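Emora Home Learning Board > Supplies and Setup
Thread: Small whiteboards for spelling practice, worth it or not?

stistia_mom
Posted 7:40 pm
Hi everyone! We started the year with spelling notebooks and by December my second child was in tears over every crossed-out word, so I put the notebooks away and brought out a little tabletop whiteboard instead. What a change in mood (mine too, I'll admit). We do 6 words after breakfast, wipe, and move on to math. My question is whether I'm losing something by having no paper record of any of it.

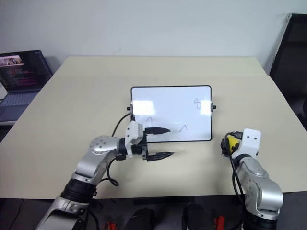 Small board on the table, with an 8 on it.

do_re_mia
Posted 8:05 pm
Oh, I love this! We've used boards for three years now and I wouldn't go back. A child who hates mistakes needs a place where mistakes disappear, and mine will try a hard word on a board that she'd never dare put in ink. Let the record go for a while, I say.

oldpencilbox
Posted 8:22 pm
I'm going to disagree a little, and kindly I hope. I taught second grade for a long time, and the wiping away was exactly what bothered me. When I wanted to show a parent that their son kept mixing up "their" and "there," I had nothing in my hand. Paper once a week, at least, and keep it in a folder.

skundus73
Posted 8:51 pm
I'm with the pencil box on this one. Also, handwriting! My boy's letters got huge and sloppy on the board, and it took two months of lined paper to bring them back down to size. I do still use it for math, where he seems to think better standing up.

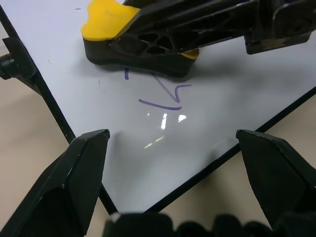

How many words a week is reasonable for a seven-year-old?
Some 6 to start with, and add a few more once those feel easy.

stistia_mom
Posted 9:10 pm
Thank you all, this is so helpful. I think I'll try a paper test at the end of each week and keep the board for the everyday practice. One more thing, though: after a few weeks our old board had a gray haze that regular wiping wouldn't shift. What do you all use?

do_re_mia
Posted 9:18 pm
A damp cloth with one drop of dish soap, then a dry one, and leave it open to the air overnight. Purple and red were always the worst on ours, so I hid those two in a drawer, and of course they found them.
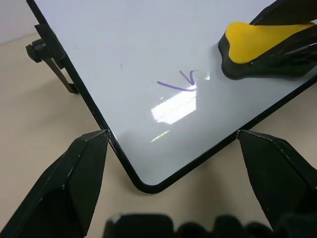
Re: Spelling lists by grade

oldpencilbox
Posted 9:34 pm
Moving over here to answer the list question from earlier. I'd skip the long printed lists and pull the words from whatever your child is reading that week. They stick far better, and you'll have something to talk about over lunch besides.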